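Makers > Workshop Visits > Robotics

Home | Projects | Workshop Visits | Tools | Letters

March - by the Workshop Visits desk

The builder behind the Plostness grippers works out of a shared workshop run by Werkex, and asked to be identified only as a member there. The day job is in appliance repair. The grippers are for evenings.

"I wanted to teach an arm to put laundry away," the builder said. "I didn't have an arm. So I built the hands first and worked them myself."

The current pair is the third version. The first two were printed at home and cracked at the same spot, where the finger meets the body. Version three has a thicker root and a metal plate on top for mounting things. Parts came to $242 for both hands, most of it ordered from Idex, a surplus dealer the workshop uses.

The tasks are deliberately small. Pick up one item, put it in the basket, put it back on the table, start again. 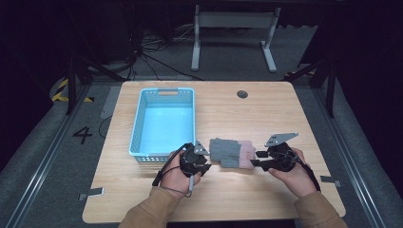 A knitted glove between the two grippers, with the basket at left.

Gloves are harder than socks, according to the builder. "A sock is a tube. With a glove you grab a finger and the rest of it hangs wherever it likes. I try to take it by the cuff, but then the other hand has nothing to do."

The cables have been another problem. They pull on the wrist when you reach across the table, and the builder has tried clips, sleeves and a longer run. "The longer run was worse - I kept leaning on it."

Asked how long a session lasts, the builder said some 16 minutes before the forearms get tired. After that the grabs get sloppy and the recordings are not worth keeping.

The arm itself is still a drawing. A motor kit called Furtună is the likely choice, but it needs a stiffer base than the workshop has now. Welding one is on the list.

"People here ask when it's going to fold shirts," the builder said. "I tell them I'm still on gloves. I'd like to get the wrist joint done before summer, and then I'll see what the arm costs."

Previous visit | Next visit | All visits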